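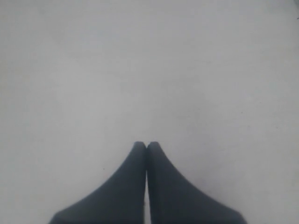 About Hamel

Hamel is a small newsletter and archive on ceasefires, border talks and the meetings between leaders that are supposed to lead to them. We read the statements that come out afterwards and check them, months later, against what was done. Mostly the two do not match, and we say so.

Kevin Giraldo put out the first issue on 5/26/18, after a week in which the same "historic step" had been announced by two governments who disagreed about what it was. There are 7 of us now, all part-time. Over 10 languages would be useful in this work. We manage four, and pay translators for the rest when we can.

What we doubt

We are wary of the word "soon". We are wary of unnamed officials close to the talks, who seem to be close to every set of talks. A handshake tells you that two people were in the same room. When a joint statement arrives we wait 72 hours before writing about it, and by then one side has often taken a line back.

Readers sometimes tell us this is gloomy. Perhaps it is. We would be glad to print better news and have done so, though not often.

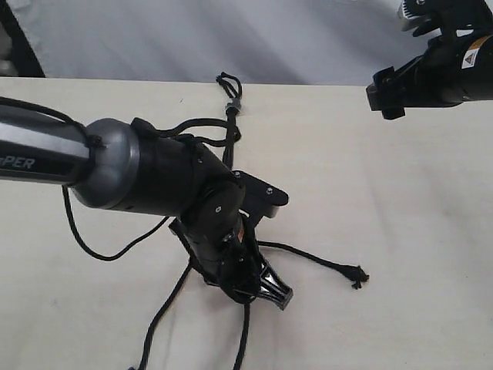 Who pays for it

Subscribers, for the most part. The Guna fund covers our rent until August and has no say in what we publish; you have only our word for that, so the agreement is on the site in full.

Corrections

We get things wrong too. Write to the Clistevberg office and we will answer within 14 days. If we still think we were right, we will tell you why and print your letter anyway.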